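Keeping a small house dry in Poltwood

She has lived in the same terraced cottage in Poltwood for 30 years, and she told me before I had even sat down that she has been at war with damp for all of them. "It comes up from the river in October and it doesn't leave until the blossom's out," she said, pouring the tea.

Her rules are simple enough. Windows open first thing, lids on pans, and no washing on the radiators -- ever. "My mother did it in Drurkulham, and you could have grown cress on the curtains." 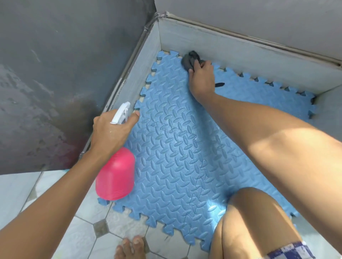

Spray in one hand, cloth in the other, along the edge of the foam mats.

She did once pay a firm from Zetthorpe £500 to treat the back wall, and she still talks about it with a sigh. "Lovely lads, but I'd have done better with a fan and a bit of patience."

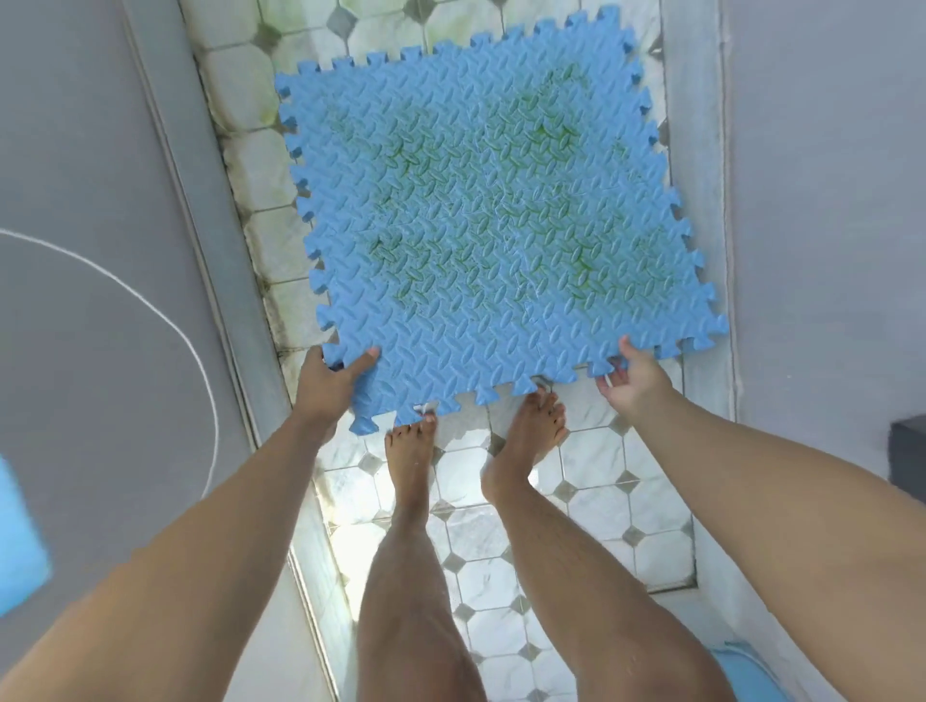

The fan came later, a secondhand one for £40, and she runs it for half an hour after every bath. She keeps a little dial in the hall as well, and gets fidgety when it creeps past 60. "My daughter says I look at it more than I look at the telly," she told me, laughing, and went off to shut the landing window.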